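Hikwood Work Table, White Top

By the Hikwood Furniture Office
July 2023

The Hikwood work table is supplied with a plain white top in a smooth, matte finish, without printed lines or markings.

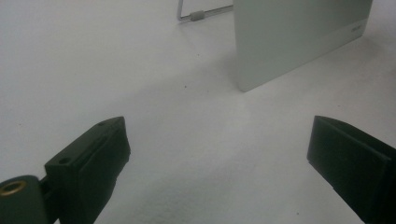

It is intended for classrooms, workshops and offices where a clear surface is needed for sorting, assembly or packing. The top is 30 inches deep and is delivered fixed to its base. Legs are sold separately under the Sulo range — please state the required height when ordering.

Item number: 982
Weight: 17 kg
Stock at the Brasville warehouse: some 2,000 tops

Clean with a soft cloth and mild soap. Scouring pads and solvents should not be used, and hot items must be placed on a mat. Small specks and slight variations in tone are accepted within the finish and are not grounds for return.

Orders from schools and public offices are handled by the Brasville branch. Replacement tops for the earlier Zhong table are listed on a separate page.

Filed under: Tables & Work Surfaces
17 shares | 0 comments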